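How do I find out who is paying for the mailers in a town council recall?
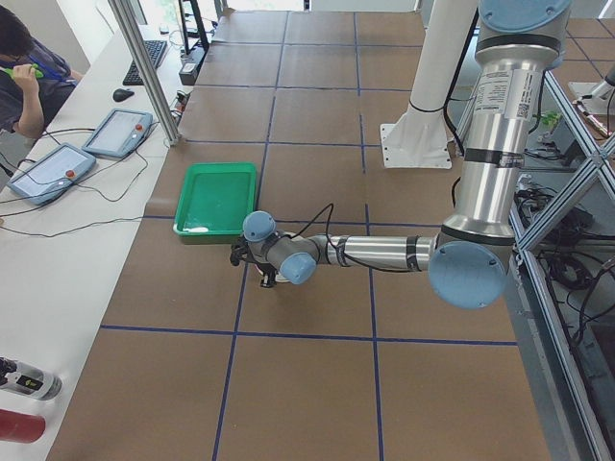
Brown paper and blue tape on the big table

We use cookies to remember your login and to see which threads people read. By staying on the site you agree to this. Manage settings

Raghavendra Achari

Hi all, first time posting in the local government section so be gentle. I live in Suvville and we have a recall election coming up in November for two of our council members. It started over the Gridisley rezoning vote (long story, it's the old orchard land on the north side) and it has gotten ugly fast. In the past month I've had 8 glossy mailers in my box, and 4 of them came from a group called Neighbors for a Better Suvville. None of my neighbors have ever heard of it! There's a PO box in tiny print and a line that says "paid for by" with the group's name again, and that's it.

I went to the town clerk's counter and asked who was behind it. The woman there was very nice, but she said they "only keep the candidate filings" and handed me a photocopy of the recall petition. The petition has the names of the people who started it and nothing on money. I'm still undecided, by the way. I'd just like to know if this is the folks down the street or the company that wants to build on the orchard. Is there somewhere I can look this up? And do they even have to tell anyone before the vote?

plostby_pete

Good luck, it's all dark money these days and you'll never find out. We had the same thing in Plostby over the school bond and it was a bunch of real estate people, everybody knew it. Just throw the mailers out and vote how you want.

MarianneK

Don't give up yet, I went down this same hole a few years back when they tried to recall our water board, and I got further than I thought I would. Rules are different from state to state, so take this as where to start looking and check it against your own state's site.

First, the clerk may well be telling you the truth. In a lot of places a group that isn't a candidate files somewhere else, maybe with the county elections office or with the state (it could be the secretary of state, could be an ethics or campaign finance board). Call the county and ask this exact thing: "Where does a committee supporting a local recall file its finance reports?" I asked "who paid for this" and got blank looks all morning. When I said committee and finance reports, the guy knew what I meant right away and emailed me a link while we were still on the phone.

Then search the name exactly how it's printed on the mailer. If you get zero results, try dropping the "for a" or try just the town name. Ours was filed under a shorter name than the one on the postcards and I missed it twice. You're looking for a registration form, which should have a treasurer and a street address on it, and then the reports themselves with who gave and who they paid. Look at both lists! The print shop and the consultant told me more than the donors did, to be honest, as they were the same ones a developer had used on another campaign two towns over.

As for timing, many states want a report before election day, but the cutoff can fall a couple weeks before the vote, so whatever gets spent at the very end may not show up until after. Some have a quick notice for large late donations. Ask the county about that on the same call.

If you find a registered committee and the only donor is another group with a bland name, look that one up with the state's business filings. Sometimes you hit a wall there. I did with one of ours, a nonprofit, and I never did get past it.

And if there's nothing on file anywhere, most states let a regular resident file a complaint. It's usually a form and you attach copies, so keep the mailers (sorry Pete) and write the date you got each one on the back. They were slow with mine, months, so don't count on an answer before you vote.

Raghavendra Achari

Marianne, thank you so much, this is just what I needed. I called the county at lunch and used your wording and they do have it! Registered under "Better Suvville." The treasurer is a lawyer with an office on Varma Street and the only report so far shows 4 donors. Three are people I don't know, and one is an LLC, so I guess that's my evening. The next report is due before the vote and the man said it goes online the same day they get it.

tidewater_joe

Adding one thing for the LLC. The business search will normally give you a registered agent, and that can be a service company that acts for thousands of businesses, so don't go assuming that's the owner. Look for the annual report or the formation papers if your state posts them for free. Mine charges for copies. Also check the planning office file on the rezoning, since whoever applied had to sign it, and you can compare the names and mailing addresses. That file should be open to the public and you can ask to see it at the counter.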